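Spelling from a written prompt: notes on splitting the policy
14 June - correction, June 14, 2024
By the Illis notebook

Print this page | E-mail this page

The Mirkura runs were meant to test one thing: does a policy that reads its goal from a board do better if target choice is separated from motion? The task is spelling. A word is written by hand, the matching blocks go into the outlines at the front of the table, and the spare letters stay where they are. BRAIN is awkward with our set, as there is a second A to ignore.
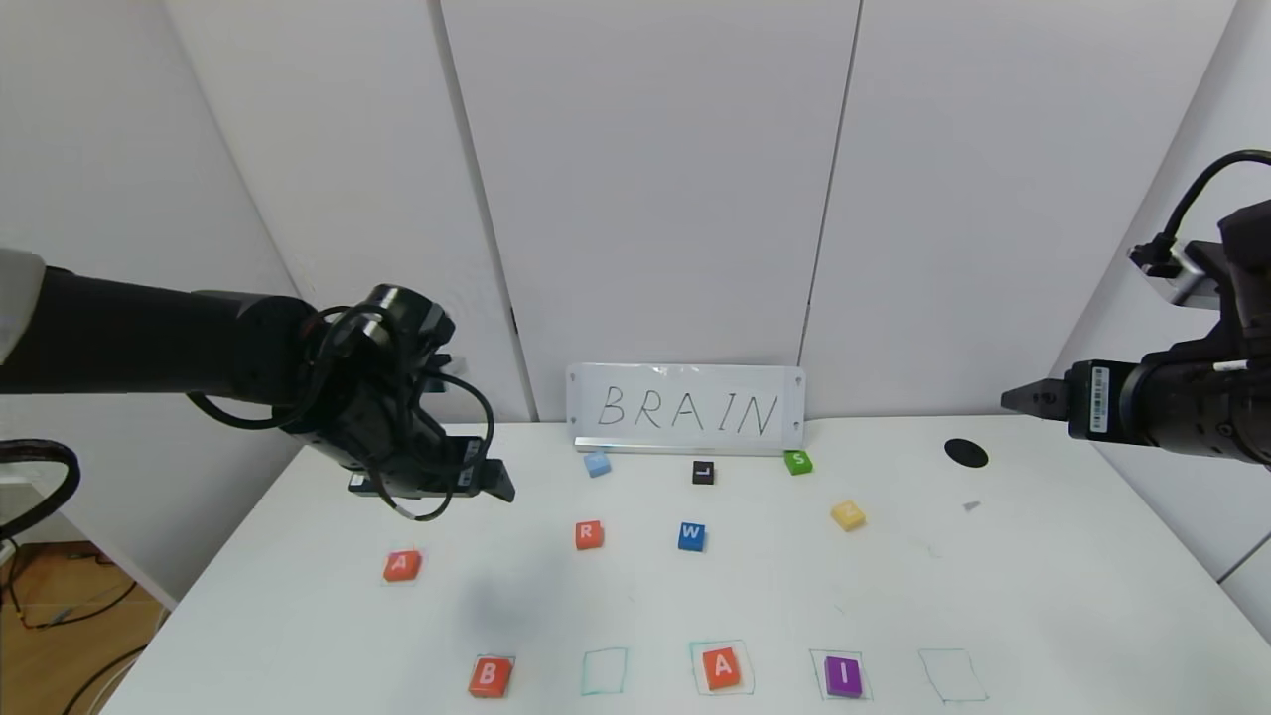 Method

The single-stage policy maps camera input straight to joint targets. The two-stage version first predicts a block and a slot, then passes both to the same motion network. Both were trained on 1634 demonstrations. Slot order was left free in the data, so a word need not be filled from left to right, and I score only the final layout.

A letter counts as placed if it is the right one and mostly inside its outline. Tilt is ignored. 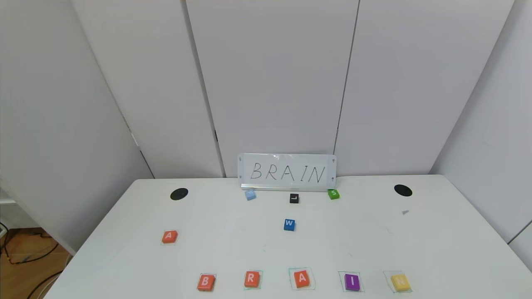
Ahn objected that ignoring tilt flatters both policies, and that a block left askew is a poor grasp by another name. I accept the second half. Tilt is now logged separately - it does not change the ranking.

The two-stage policy made fewer wrong-letter picks. Placement error was the same for both, as one would expect with a shared motion network. Most remaining failures came at the last slot, where the policy sometimes stopped early. Adding 17 demonstrations that start with four letters in place reduced this.
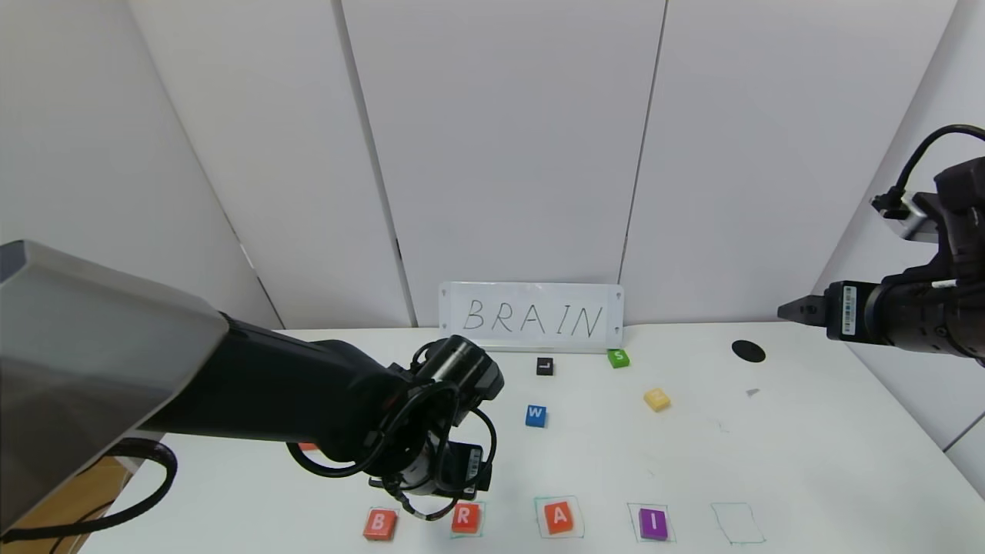

According to Zivavthorpe, the early stops are a labelling fault: the end-of-episode flag was set too soon in part of the data. I will recheck the flags in July before training again.

Recent posts
Handwriting variation in goal prompts
Two arms, one policy: handover timing
Resetting the table between runs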